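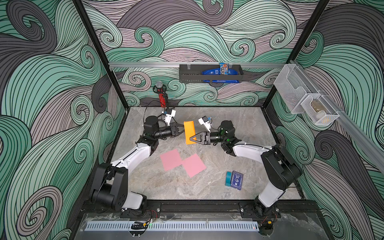
About Plodwood

By Yurani Zapata
May

Plodwood is a school for adults who want to learn upholstery and furniture repair. We teach evening and weekend classes in a former shoe warehouse in Imovdale, two blocks up from the bus station. Most of our students have full-time jobs and come to us with a chair they inherited or picked up at a yard sale.

The school was started by Ziad Khoury, who had run a repair shop at the same address. Customers kept asking him how the work was done, and he began letting a few of them stay after closing to watch. That became a class, and the class became more of his income than the shop. He stopped taking repair orders and put in workbenches where the counter used to be.

What we teach

The beginner course is 16 weeks long and meets one evening a week. Students strip a dining chair down to the frame, fix any loose joints, replace the webbing and padding, and cover the seat. You can bring your own chair or buy one from us for $20. We keep a stock of plain ones in the back.

After that, students can take any of the following in whatever order they like: wing chairs, sofas and love seats, caning and rush seats, or hand stitching. The sofa course has the longest wait. It needs a lot of floor space and we only run it in winter, when the caning room is free.

We also teach a short course on sewing machine upkeep. It covers oiling, timing, changing needles, and clearing jams, and it is open to people who have never taken anything else here.

Materials

Our wool felt and cotton batting come from Feltico, and students pay what we pay. Fabric is up to you. There is a remnant shelf by the stairs where pieces under a yard are free. For larger projects we suggest waiting until the second or third class to buy fabric, after you have measured the stripped frame. People who buy early usually come up short on the sides.

We use tacks and hand tools in the beginner course. Staple guns come in with the sofa course.

The Jaramillo Room

The large room on the second floor is named for the family that owned the shoe warehouse. It has 110 feet of shelving for student work. Please label your piece with your name and class. Anything left for more than one term after your course ends will be given away.

Fees and enrollment

The beginner course costs $400, paid in full or in four parts. Tools are included while you are in the building, and you may not take them home. Enrollment opens twice a year and is done in person or by phone. We hold two places in each class at half price for people who are out of work, and you do not need to send papers to apply. Just ask at the desk.

Getting here

The front door is on the street side and is unlocked at 5:30 p.m. on class evenings. If you are bringing in something heavy, use the loading door in the alley and ring the bell. The freight elevator works but is slow.

Last updated: May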